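4.2 Where the written notes went

The most exciting result of the Ginville study came from a part of it we had nearly dropped. We asked 64 households to keep a paper diary of every note they wrote by hand over March, from shopping lists to labels on jars, and we expected the diaries to peter out after the first week. They did not. By the end of the month we had 694 entries, and the range of them was a delight to work through.

Short notes to other people in the home made up the largest group. Many were written on whatever was closest, such as the backs of envelopes, and 120 of them were later added to by a second person – a kind of slow conversation that phone messages rarely capture. Sial and Rizk coded these as "shared notes", and we have kept their term. Þórarinsdóttir's earlier work treats the household note as a reminder and little else, but our diaries show people joking, bargaining and keeping one another company through them.

Place mattered a great deal. Notes were far more common where a pen was kept in a fixed and open spot (a holder of the kind in Figure 3 is typical) than where pens lived in a drawer. We would love to see this tested in offices as well.
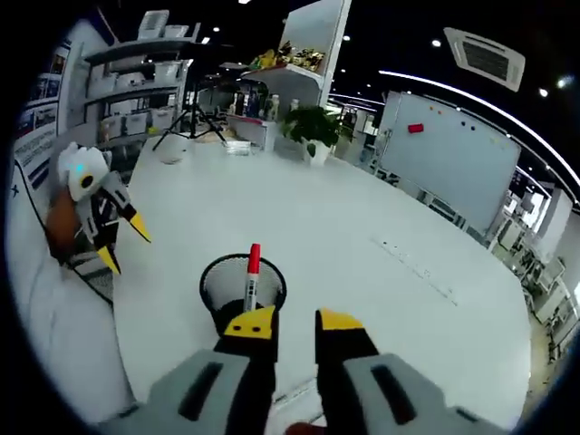

Figure 3. Wire-mesh pen holder with a red-capped white marker.

The colour of the ink was a smaller matter, though several diary keepers had firm views on it. One household kept a separate colour for each child and had done so for years. Another used one marker for everything, including birthday cards. Tai's interviews, reported in Section 4.3, take up these habits and how they are passed on from parents to children.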